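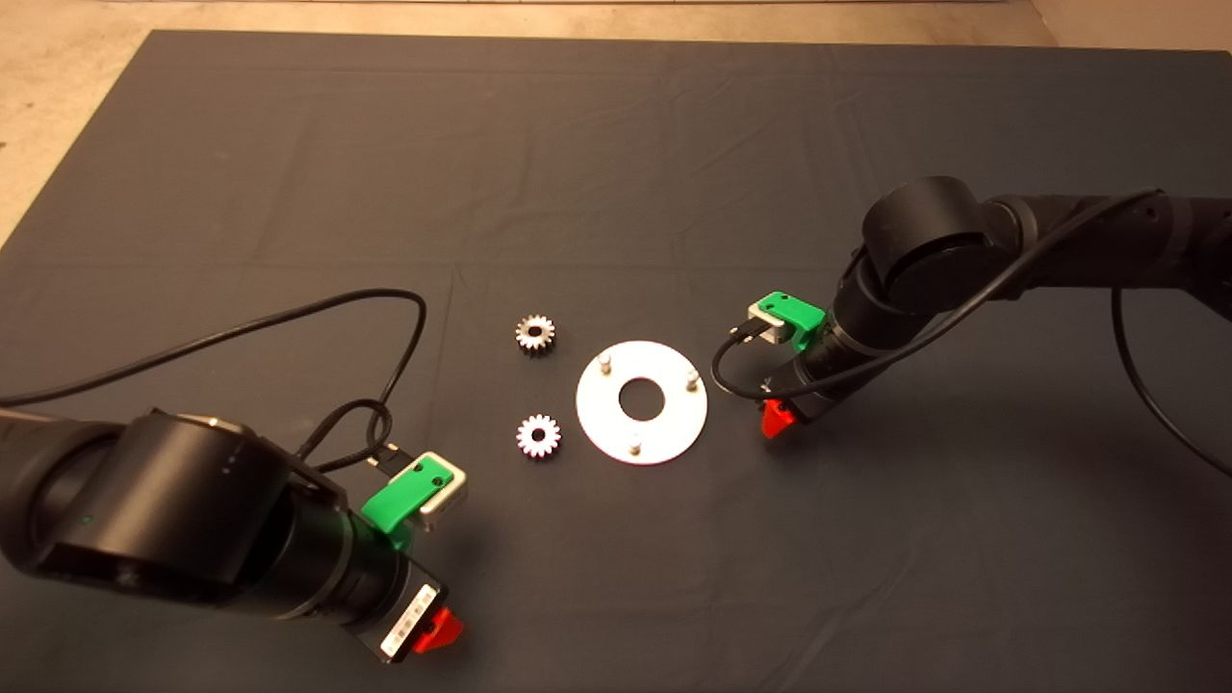

Creases in cloth work surface cover, and what to do about the floor
Forum: Shop Setup and Small Workspaces

benchleft
Posted 7:40 pm
We cover our work surface with one big piece of dark gray cloth. I like it because small parts don't roll and the finish doesn't glare under the lights. The trouble is the creases. It arrived folded in a box and the fold lines are still in it, mostly across the middle and up near the far edge. I have had it down since April and they have softened but not gone.
I don't want to glue it. It has to come off for shaking out and the occasional wash. I'd also like opinions on the floor, which is bare concrete and sheds dust that ends up on the cloth. The room is 600 square feet.
What are people doing for either one?

altlow_mike
Posted 8:05 pm
Steam. Hang it over a door or a rail overnight, go over the fold lines from the back with a garment steamer, and let it dry hanging. Don't press it with a dry iron until you know what the fiber is. I put a shiny patch the shape of an iron on mine.
After that, store it on a tube. Carpet stores throw them out.

Kofler77
Posted 8:22 pm
I'd skip the cloth. I used one for 2 years and switched to a rubber bench mat from Hotach. Wipes clean, lies flat, no lint. It was $95 for a bench-length piece and I haven't thought about it since.

Indira Warrier
Posted 8:31 pm
Rubber marks some plastics if you leave them sitting on it, and it smells in summer. I went the other direction, from rubber to cloth. Depends what you put on it.
benchleft, is the cloth fastened anywhere or is it just lying there?

benchleft
Posted 9:10 pm
Just lying there. I looked at rubber but it's too grippy for us. We slide things across the surface a lot and they catch.
I tried the steamer this evening on one half before reading the rest of this, so no overnight hang. The line I was going after is fainter now. There are still some soft creases 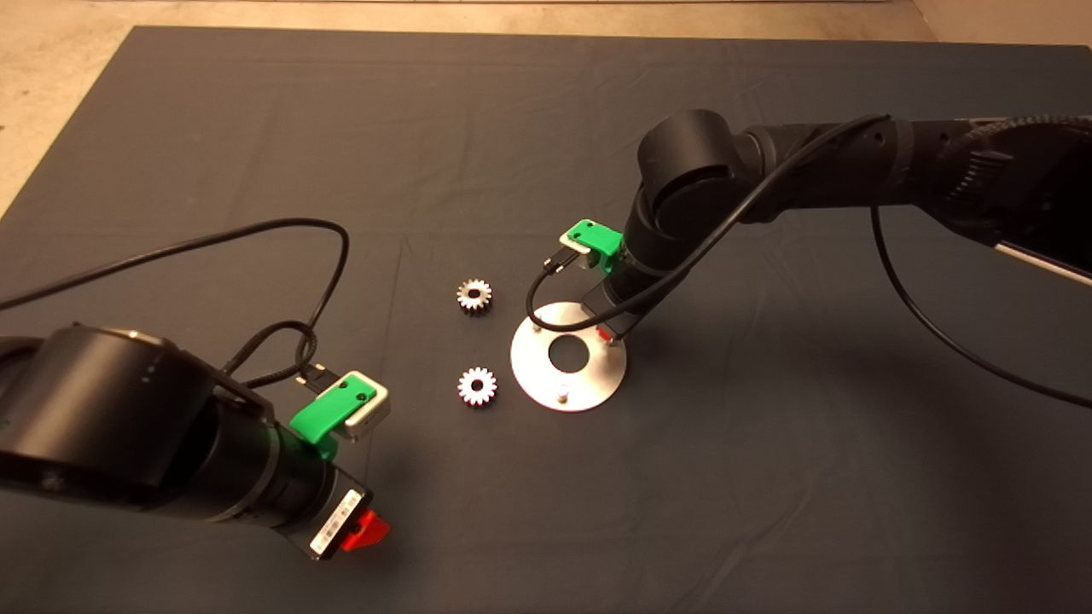

and I can live with those. The harder part is getting the top edge to run straight. I line up one corner and the other one wanders, so I end up with it on a diagonal. Clips would fix that but they get in the way at the front.

Indira Warrier
Posted 9:26 pm
Clip the back edge only. Or sew a hem along the back wide enough to take a flat steel bar, the kind sold for trim. The weight holds it square and it slides out when you want to wash it. No need to do anything at the front.

altlow_mike
Posted 9:34 pm
Second the bar in the hem. Smooth from the back toward you, not side to side.

Kofler77
Posted 9:41 pm
That's a sewing project and a steamer to avoid buying a mat. I'm just pointing it out.

Indira Warrier
Posted 9:48 pm
It's one straight seam. He said rubber is too grippy.

benchleft
Posted 10:15 pm
I'll do the hem. I have a bar the right length already. 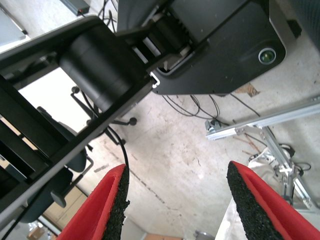 On the floor, I've been quoted for epoxy and it's more than I want to spend on a rented room. I sweep every evening and there is still gray dust on the broom in the morning. It's plain pale concrete with scuffs and stains all over, and there's a thin dark line running across it that I take to be a crack. I can't feel it with a fingernail. Would you fill that before putting down a sealer, or leave it? I also know I need to pick up the bit of brown cardboard.

Sreekumar Kulkarni
Posted 10:37 pm
If you can't feel it, leave it. Put a pencil tick across each end and look again after the winter. If it hasn't grown past the ticks, seal over it.
For dusting you want a penetrating densifier. Onelen makes one that goes on with a garden sprayer and a soft broom. 5 gallons was plenty for my place, which is bigger than yours. It won't do anything for the stains. Degrease first or it won't soak in where the oil is.

Kofler77
Posted 10:52 pm
Agree on the densifier. Disagree on leaving the line alone. Fill it now with a runny crack filler while the room is being cleared anyway. Harder to do after sealing.

Sreekumar Kulkarni
Posted 11:03 pm
Filler won't go into a hairline. It sits on top and shows as a shiny stripe. I did this in my first shop.

altlow_mike
Posted 7:12 am
Whichever you do, take the cloth off and out of the room first. Overspray leaves white specks on dark fabric and they don't wash out.

benchleft
Posted 7:55 am
Thanks. Pencil ticks go on today. I'll order the densifier once I've checked with the landlord, and the cloth can get its hem while the floor dries. Does anyone know if the degreaser needs a rinse, or is a damp mop enough?

Sreekumar Kulkarni
Posted 8:20 am
Rinse twice with clean water and give it a full day with the door open.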